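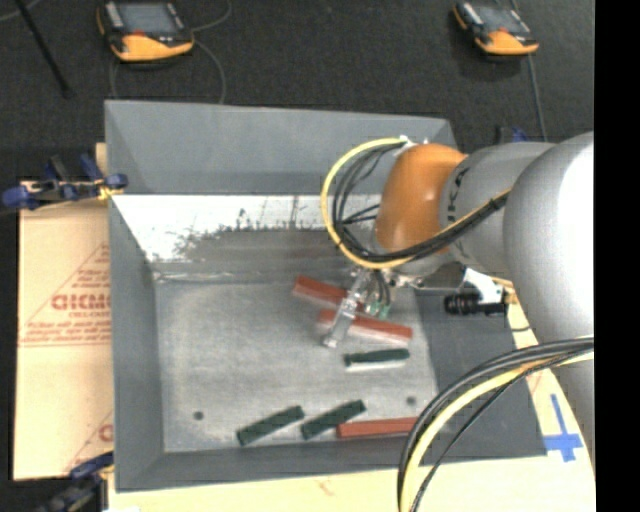
Getting scuffs off things that are meant to be scuffed

Posted 2005-02-10 in Workshop & Utility Room

Every February I get the same letters, and they all concern marks. Black marks on the utility sink, gray marks on the white enamel, a mystery streak down the side of the freezer. Readers want them gone by the weekend, when somebody's mother is coming.

First, work out whether you have a scratch or a deposit. Drag a fingernail across it. If the nail catches, you have a scratch, and you may as well go have lunch. If it glides, something softer than the surface has rubbed off on it, and you can usually get it back.

For deposits on enamel or painted metal, make a paste of baking soda and water, about as thick as toothpaste. Leave it on for ten minutes. Rub with a damp cloth in small circles and rinse. Do it twice before you decide it doesn't work. Most people do it once, badly, and then write to me.

Pot marks in a stainless sink want the same paste, but go with the grain. You can find the grain by looking at it from the side with a flashlight, which also shows you everything else wrong with your sink.

Rubber marks on a painted floor: a clean tennis ball on the end of a broom handle. Cut a slit in it, push the handle in, and rub. I have the Gollport floor paint in my shop, and the ball hasn't lifted any of it yet. The car has, in May, when I parked on it a day early.

Do not use steel wool on anything white. It leaves little bits behind, the bits rust, and now you have orange freckles to go with your gray streak. Wiebke Kröger wrote in to say she did this to a bathtub and has since taken up showers.

Paint that is worn right through is another matter. Sand the ragged edge with 240 grit until you can't feel a step, wipe with mineral spirits, and put on two thin coats. One thick coat will sag, and you'll look at the sag every day until you move.

From the mailbag: Thaddäus Ruchti asks whether toothpaste works. It does, a bit, if it's the plain white kind - the blue gel just makes the freezer smell pleasant. He also asks about car wax over the cleaned spot. Yes, on the outside of an appliance, buffed well. Keep it off anything that gets hot and anything you stand on.

Next time: drawers that stick, and the candle stub you already own.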